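Section 4: Trying a Table-Clearing Task

Read this section before you give the Pendcombe arm its first chore. Clearing a table is still hard for a machine. Expect the arm to do part of the job and leave the rest to you.

What works today: single bowls and cups with space on all sides.
What does not work reliably: soft items, cords, stacked dishes, anything clear.

4.1 Record the hand-held passes

1. Wipe the table and let it dry. Small smudges and specks do not need to be scrubbed out.

2. Place one bowl toward the far side. Leave open surface between the bowl and your starting point.

3. Hold the gripper low over the near side of the table with both fingers fully open. The padded faces must point toward each other.

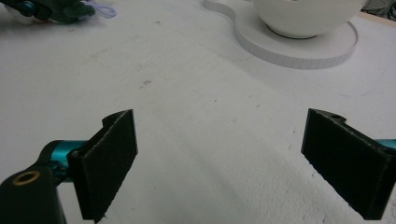
4. Move toward the bowl at an even speed. Close on the bowl, lift, and set it down on the other side of the table.

5. Repeat until you have 65 passes. Change the position of the bowl each time.

Note: Cloth and cord may stay on the table during recording, but keep them out of the path of the fingers. The arm will have to work around clutter later.

CAUTION: Do not use chipped dishes. The pads can catch on a sharp edge and tear.

4.2 Run the arm

1. Load the passes and select Slow.

2. Stand within reach of the stop button — not across the room — for the first 2 runs.

3. If the arm stops above the bowl and does not close, press Hold, move the bowl closer, and start again.

Do not leave the arm running unattended. For failed grasps, see Section 7.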